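Ticket: Gate scanners rejecting valid vendor and show car passes
Venue: Skevness Fairgrounds, north gate
Opened by: Gebhard Zaugg, registration desk, Lustorton Custom Car Weekend
Status: Open (reopened 2 times)
Priority: Set to Low by Staria support, changed back to High by me

What happens
A show car pulls up, the gate person scans the windshield pass, and the scanner shows ALREADY ADMITTED. The car has been on a trailer since breakfast and hasn't been admitted anywhere. We had 64 of these on Friday setup alone, out of 1,350 registered vehicles. Spectator tickets scan fine.

Staria's first reply said the passes were "likely printed twice." I checked the print log before I opened the ticket and said so in the ticket. One print job, one pass per car.

Staria's second reply said to restart the scanners. We restarted them. Same result, on the same passes.

Log, north gate
7:10 a.m. Pass for a lowered Baumgartner club wagon rejected. Tried a second scanner, rejected there too. Let the car in on the paper list.
7:25 a.m. Turned off Wi-Fi on one scanner so it would run from its stored list. Same pass accepted. So the pass is good and the stored list is good, and whatever is wrong comes down from the server.
7:40 a.m. Turned Wi-Fi back on. Pass rejected again, which you would expect by now, since it had just been used. Not a useful test and I shouldn't have done it with that pass.
8:05 a.m. Repeated with a pass that had never been near a gate. Rejected online, accepted offline. That is the useful one.
8:30 a.m. Pulled the list of rejected passes. Every one belongs to an owner with more than one vehicle entered. The first car goes in, the rest get refused.

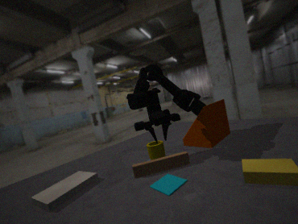
Vehicle class is the other thing support keeps bringing up, and I don't buy it. Their theory is that mini trucks and tuners share a class code and the system mixes them up. The rejected list has muscle cars and SUVs on it too, so the class code would have to be wrong for nearly everything. I'd also ask that whoever works on this tests with more than one item under one owner. A black arm over a dark grey tabletop has six objects spread around it, and if you only ever tried it on one of them you'd call it a pass. Your test account has one owner and one car, and of course it scans.

What I think it is
The November update added "household check-in." The release note says it is off by default. I can't see the switch from my login, so I have only the note to go on - and the note also said gate scanning was unchanged.

What I need
Someone with admin access to look at that setting and tell me what it says, on or off. Please don't close the ticket again with "resolved by restart."

Workaround in use
All 14 scanners are running offline with the paper list beside them. This lets a copied pass in at two different gates, so it can't stay this way through the main show.

Update, 4:15 p.m.
Staria replied that the setting "appears correct." Asked which position is correct. Waiting.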